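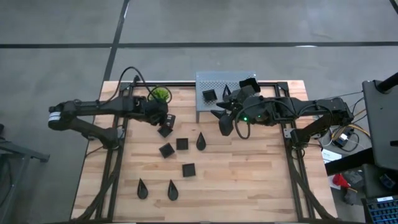 Kann man die Ferienhäuser am Latero im kommenden Winter buchen?

Ab November stehen fünf der Häuser auch in der kalten Jahreszeit zur Verfügung, die übrigen bleiben wie bisher bis zum Frühjahr geschlossen.

Die Ferienanlage Trumomside am Südufer des Latero bekommt damit zum ersten Mal einen Winterbetrieb. Das teilte die Betreibergesellschaft Fondomari am Montag mit. Bisher endete die Saison mit den Herbstferien, danach wurde das Wasser in allen Häusern abgestellt und die Zufahrt zum Ufer mit einer Schranke gesperrt. Die Schranke bleibt nun offen, der Weg wird nach Angaben der Gesellschaft bei Schnee geräumt.

Zur Anlage gehören 40 Ferienhäuser. Sie liegen in drei Reihen am Hang zwischen der Landstraße und dem See, die ältesten direkt am Wasser. Der Platz besteht seit 1954, damals noch als Zeltplatz mit einem Waschhaus und einem Kiosk. Die ersten festen Hütten kamen einige Jahre später dazu. Vom alten Waschhaus stehen noch die Außenmauern, in dem Gebäude ist heute die Rezeption untergebracht.

Für den Winter hergerichtet wurden die Häuser in der oberen Reihe, die der Straße am nächsten liegen. Sie haben neue Fenster, eine gedämmte Bodenplatte und eine eigene Heizung bekommen. Die Wasserleitungen wurden tiefer gelegt. In den unteren Reihen wäre das nach Darstellung der Betreiber erheblich teurer geworden – der Untergrund ist dort felsig, und die Leitungen laufen teilweise offen unter den Terrassen entlang.

Jedes der fünf Häuser hat zwei Schlafzimmer, einen Wohnraum mit Küchenzeile und ein Bad mit Dusche. Vorgesehen sind sie für vier Personen, ein Kinderbett kann dazugestellt werden. Bettwäsche ist im Winter im Preis enthalten, Handtücher müssen mitgebracht oder gegen Gebühr an der Rezeption geliehen werden. Zwei Häuser haben einen Kaminofen. Das Brennholz liegt in einem Unterstand neben dem Parkplatz und wird korbweise abgerechnet.

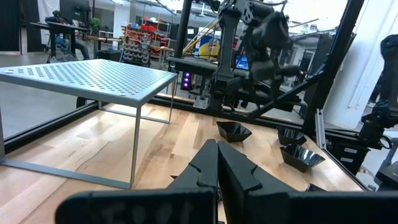 Die Mindestaufenthaltsdauer beträgt im Winter zwei Nächte, über Weihnachten und Neujahr sind es fünf. Anreise ist von 15 Uhr an, am Abreisetag müssen die Häuser bis 10 Uhr geräumt sein. Wer später als 18 Uhr eintrifft, bekommt den Schlüssel über ein Fach mit Zahlencode am Eingang der Rezeption. Der Code wird am Tag der Anreise per Kurznachricht verschickt. Das Verfahren gab es im Sommer schon für Gäste, die mit dem letzten Bus kommen.

Die Rezeption selbst ist von November bis März nur vormittags besetzt. Außerhalb dieser Zeiten ist ein Bereitschaftsdienst telefonisch erreichbar, die Nummer hängt in jedem Haus neben der Eingangstür. Der Kiosk bleibt geschlossen. Brötchen können am Vortag bestellt und ab 8 Uhr an der Rezeption abgeholt werden. Der nächste Lebensmittelladen ist im Ortskern und zu Fuß in einer knappen halben Stunde zu erreichen, mit dem Auto in wenigen Minuten.

Nicht benutzbar sind im Winter der Badesteg, die Bootsvermietung und der Spielplatz am unteren Weg. Der Steg wird Ende Oktober abgebaut und eingelagert, damit ihn das Eis nicht beschädigt. Das Betreten der Eisfläche ist am ganzen Südufer untersagt. Der Uferweg in Richtung Bootshaus ist dagegen frei, wird aber weder geräumt noch gestreut. Ein Schild an der oberen Treppe weist darauf hin.

Hunde sind in drei der fünf Winterhäuser erlaubt und müssen bei der Buchung angemeldet werden. Auf dem Gelände gilt Leinenpflicht, auch außerhalb der Hauptsaison. Geraucht werden darf nur auf den Terrassen.

Auch das Gasthaus Kassa am Eingang der Anlage stellt sich um. Es öffnet im Winter von Freitag bis Sonntag, die Küche ist jeweils bis 20 Uhr in Betrieb. In den vergangenen Jahren war das Gasthaus nach den Herbstferien ebenfalls geschlossen. Auf der Karte stehen nach Auskunft der Wirtsleute dann vor allem Suppen, Schmorgerichte und Fisch aus dem See. Hausgäste sollen einen Tisch vorbestellen, da der kleinere der beiden Galerieräume im Winter nicht beheizt wird und damit weniger Plätze zur Verfügung stehen als im Sommer.
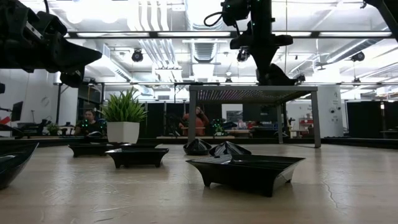

Mit dem Auto ist die Anlage über die Landstraße am Südufer erreichbar. Die Parkplätze an der unteren Reihe sind im Winter gesperrt, geparkt wird oben neben dem Holzunterstand. Pro Haus ist ein Stellplatz vorgesehen, ein zweites Fahrzeug kann auf dem Platz vor dem Gasthaus abgestellt werden. Der Bus hält an der Landstraße, fährt aber nach dem Winterfahrplan am Sonntag nur zweimal. Eine Abholung vom Bahnhof bietet die Anlage nicht an.

In der Gemeinde war über den Winterbetrieb mehrfach gesprochen worden. Anwohner der Landstraße hatten nach dem Lieferverkehr und der Beleuchtung am Hang gefragt. Fondomari will die Wegleuchten nun um 22 Uhr abschalten und nur die Lampen an der Treppe und am Parkplatz brennen lassen. Die Müllabfuhr kommt im Winter alle zwei Wochen, die Tonnen stehen hinter der Rezeption.

Ob im folgenden Jahr weitere Häuser umgebaut werden, ist offen. Die Gesellschaft will zunächst abwarten, wie die Nachfrage im Januar und Februar ausfällt, wenn keine Feiertage liegen. Für die mittlere Reihe gibt es bereits eine Planung, ein Bauantrag wurde noch nicht gestellt. Die untere Reihe soll in jedem Fall ein reines Sommerquartier bleiben. Dort werden im Frühjahr lediglich die Terrassen ausgebessert und an mehreren Häusern die Dachrinnen erneuert – Arbeiten, die schon für das vergangene Jahr vorgesehen waren.

Buchungen für den Winter nimmt die Rezeption telefonisch und schriftlich entgegen. Bei der Buchung wird eine Anzahlung fällig, der Rest ist bei der Anreise zu zahlen. Eine Absage ist bis 14 Tage vor Anreise kostenlos. Für Stammgäste, die im Sommer ein bestimmtes Haus gewohnt sind, gibt es im Winter keine Reservierung auf Dauer, die Häuser werden in der Reihenfolge der Anfragen vergeben. Die Sommersaison in allen Häusern beginnt wie gewohnt mit den Osterferien.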